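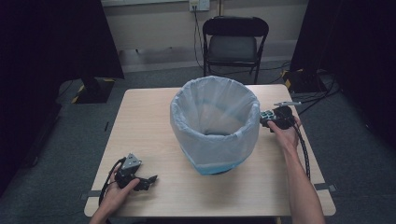

Section 5. Lining and Setting Out the Wastebasket

13 April 2019
By the Aoun Building Services Desk

Welcome to the small but much-asked-about matter of the wastebasket. Every room at Aoun is set up with a Fomo round wastebasket, a supply of Jinus liner bags and a Dreltum table, and this section takes you through getting the three of them to live together happily. If you have lined a hundred baskets in your life you may want to skip ahead to the part on the tabletop, and we won't be offended. If you haven't, take your time. The first one may need a few minutes of fussing, and after a week or so your hands will do it while you think about lunch.

Before you start

You will need:

- one round wastebasket, emptied
- one liner bag from the current carton (625 to a carton, kept on the low shelf in the supply closet)
- two soft cloths, one damp and one dry
- a clear tabletop to work on

We like to do the lining up on the table. You can of course do it on the floor, and plenty of people do, but bending over a basket gets old very quickly when you have 11 rooms ahead of you. A table brings the rim up to where you can get both hands around it, and you can look straight down inside to see how the bag is sitting.

Caution: Please don't put a basket on the table straight off the floor. Wipe the underside first. Grit caught beneath the base will scratch the wood, and we have had to send one table out for refinishing already.

Preparing the tabletop

1. Move cups, papers and chargers to a chair or a shelf. A folding chair against the wall is fine for this, as long as the seat is open and steady.

2. Wipe the top with the damp cloth, following the grain of the wood from one side to the other. Wring the cloth out well before you begin - it should leave hardly any water behind.

3. Go over it again with the dry cloth. Don't forget the front edge, where people rest their wrists all day.

4. Lower your head a little and look across the surface toward the light. Smears that you would never notice from above show up nicely this way. Pale wood is forgiving about dust and not at all forgiving about coffee, so do look for rings while you are down there.

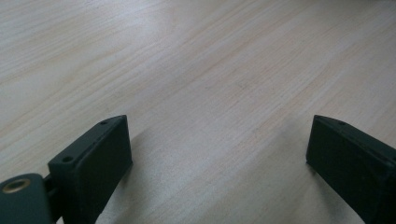
Pale wooden tabletop with fine, straight grain lines.

Note: The streaks in the wood, some tan and some a touch peachy, belong to it and will not come off. We mention this kindly, having received more than one worried call in March about a "stain" that turned out to be grain. If you can feel a mark with your fingertip, or if it crosses the grain, then it is worth another wipe. Leave scouring pads and anything gritty in the closet.

Fitting the liner

5. Stand the wastebasket near the middle of the table, open end up. A little toward the back is comfortable for most people, but go with whatever suits your reach.

6. Tear off one liner and find the open end. The two ends look very much alike on a fresh bag, so rub a corner between finger and thumb until the layers part. If the bag is stubborn, try the other end before you lose patience with it.

7. Hold the bag by its opening and give it one good swing to let the air in. Lower it into the basket with the closed end going down first.

8. Reach inside with a flat hand and settle the bottom of the bag. It doesn't need to touch the base at every point, and a few creases up the sides are perfectly all right. You only want enough slack that a heavy item, an apple core or a full tea bag, won't drag the top in after it.

9. Fold the top of the bag outward over the rim and bring it down around the outside of the basket. Work your way around the circle a bit at a time, with one hand holding what you have already folded. Trying to do the whole rim in one pull is how bags get split!

10. Smooth down the overhang. Our liners are roomy for this basket and will come well down the outside, sometimes nearly to the base. You are welcome to leave it like that. If a guest or tenant prefers a neater look, gather the extra at the back and tie it in a loose knot below the rim.

Caution: Never cut a liner to length while it is on the basket. Take it off, trim it, and put it back on.

Using a mesh basket without a liner

Some tenants ask us to leave the liner out altogether, and for dry paper this works very well. Mesh lets you see at a glance whether there is anything inside. It does need one extra bit of care: crumbs and pencil shavings can find their way through the openings, so brush the sides down over a sheet of newspaper before you bring the basket to the table. Then run the damp cloth around the solid band at the bottom and set the basket down flat. Lift it when you want to move it, please, even if it is only a few inches. Sliding is hard on the wood.

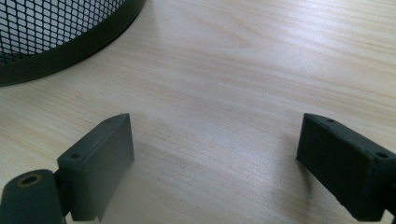 Putting the basket back

11. Lift the basket with both hands, holding it by the sides. Gripping only the rim tends to pull the folded bag loose, and then you are back at step 9.

12. Set it on the floor beside the table, on the side away from any power cords, with enough space for a person to push a chair back.

13. Wipe the spot on the table where the basket stood, and return the cups and papers you moved in step 1.

14. Tuck 2 spare liners, folded flat, into the table drawer or leave them with the room supplies. If the carton in the closet is getting low, write it on the supply sheet before you go on to the next room.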